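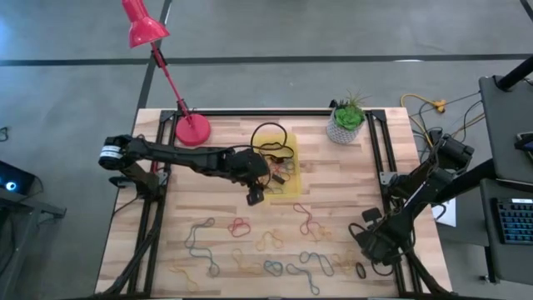
October, workshop notebook
Oil and wax on pale worktops, second round

Started just after nine. Heating had been off overnight and the shop was cold, so the tins went on the shelf over the radiator for an hour while I sanded. Opening them cold was a mistake last time. The Brekura came out like treacle and I ended up wiping half of it off again.

Same question as before. Which finish do we put on the pale tops for the Luldale order, given that they want the wood to stay as light as possible and will be wiping the tops down every evening with a damp cloth. They have already said no to varnish. That leaves the Brekura hard oil, the Suvach wax paste, or the oil first with the wax over it. Plain raw wood is in the test too, for comparison.

Boards

All the test boards are offcuts from the Hong delivery, the same batch as the tops. Hong's beech is steamed and a bit pink when freshly cut. It has gone paler on the faces that were near the window, and one board has a clear line across it where another was lying on top. I sanded past that but it should be remembered when comparing colours. Anything that looks like a difference between finishes could be a difference between boards.

To get round this I taped each board into strips and put every finish on every board, side by side. More fiddly than one finish per board and the tape lets a little oil through along the edge, but the strips can be compared directly.

Sanding

Went up through the usual grades and stopped at different places on the two halves of each board. The left half stops at the grit we normally use for table tops. The right half carries on to 400. Vacuumed, then wiped with a barely damp cloth to raise the grain, left to dry while I had tea, then a very light rub by hand with the last grit used.

The finer half feels lovely bare. It also takes in less oil, as you would expect, and I think that will matter for the damp cloth. More on that below.

Note for whoever does the real tops: the random orbit sander is leaving little curly scratches again. They don't show on bare wood and they jump out as soon as oil goes on. The pad is worn on one side. I've swapped it for the spare and put the old one in the bin so that it doesn't find its way back.

First coat

Oil put on with a lint-free rag, left for a quarter of an hour, then wiped right back. The end grain drank it straight away and I gave it a second helping before wiping. On the faces most of it was still sitting on the surface when the time was up, more so on the finer half.

I weighed the tin before and after to get an idea of how much we'll need. It was 976 g with the lid on at the start. The after weight is no use to anyone because I wrote it on the back of the sanding disc packet and then put the packet out with the rubbish. Will do it again with the second coat. For now I'd say a 1,000 ml tin should cover the order with something left over, but that is a guess from looking at the level.

Wax went on more thinly than last time. The Suvach tin says to leave it until it hazes. In our shop at this time of year that takes much longer than the tin says. I buffed one strip too early and it smeared, so that strip has been done again and marked with a pencil cross on the back.

Rags hung singly on the line outside the back door, spread out flat. Please don't put them in the lidded bin, even for a minute while you do something else. The oil heats up as it cures and a heap of rags can catch fire by itself. They can go in the ordinary waste when they are stiff and dry.

Colour, same afternoon

Looked at everything by the window and then again under the strip lights.

Oil alone goes noticeably yellow. It is a nice warm colour, but it isn't what Luldale asked for. Wax alone hardly changes the wood at all, perhaps a shade deeper. Oil then wax can't be judged yet, the oil under it needs to dry first.

There is a version of the Brekura with a bit of white pigment in it, meant to cancel out the yellow. We had the last of a tin from another job and I tried it on one strip. It works on the flat faces. In the open pores and along a small tear-out near a knot the white had collected and looked like dried paint. If we go that way the surfaces have to be cleaner than these were, and the tin has to be stirred properly from the bottom. I stirred it at the start and not again, and the last part of the strip is whiter than the first.

Damp cloth test

Only on the boards from the first round, which have had time to cure. Wrung-out cloth laid flat on each strip and left over lunch, with a saucer on top to hold it down.

Raw wood: grain well up, rough to the hand, grey mark at one edge where the saucer had a chip and perhaps something metallic in the glaze. Not sure about that.

Wax alone: pale bloom in the shape of the cloth. Some of it went with buffing, the rest is still there.

Oil alone, two coats: slight roughness on the coarser half. Nothing I could feel on the finer half, though under a low light there was a dull patch.

Oil then wax: dull patch, buffed out fully in about 5 minutes.

So I was wrong about the finer sanding. I thought less oil in the wood would mean it stood up worse to water, and if anything it did better. One set of boards isn't much to go on. It may just be that there is less fuzz to stand up in the first place.

Where this leaves things

Wax alone is out for tops that get wiped every day. I'm leaning towards the white version under a coat of wax, as long as the next boards come out even. We need a fresh tin before trying that and it should be from the same batch as the tins for the job.

To do:
Second coat on today's strips tomorrow, not before.
Weigh the tin both times and write it in here.
Ask Luldale whether they use anything in the water when they wipe down. Washing-up liquid is fine, a strong kitchen spray would strip the wax in weeks.
Order new pads for the sander.
Try a tea ring and a beetroot slice on the cured boards - they will get both.

Closed up at half five. Left the window on the latch for the smell, rags still out on the line.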